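Plidex 2 for gripper width tracking
Dec 20, 2021
By Liette Girard

Plidex reads video from a hand-held gripper and works out how far apart the fingers are, one value per image. We used to do this with printed tags on the fingers. I have been running version 2 since November, on 2,286 clips, and this is what I found.

Installation was dull in a good way. It took 15 minutes on a normal office desktop. The config file is plain text and the comments in it are correct, which I can't say for Pastor, the tool we had before.

Calibration is the part most people will ask about. You open and close the gripper a few times over a plain background, then mark the inner edge of each pad in one image with the fingers apart. After that Plidex follows the edges itself.
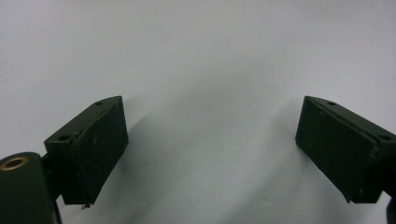
Where it struggles

Dark green pads on a pale surface are easy for it. Dark pads over a dark bench are not, and 133 of our clips had to be redone by hand. Soft shadows beside the pads also pull the edge outwards unless you raise the contrast setting, and the default is too low.

Yi-chun Lu ran the same clips through Herkach to compare. Herkach was faster but lost the right finger more often when part of it left the picture. Plidex holds its last good value and flags it, so the gaps are simple to find later.

Export is CSV only. The Pravness planner wants its own format, so I wrote a short script for that.

The licence is 157 euros per seat. I would pay it again for the calibration alone, but wait for the next update if your benches are dark.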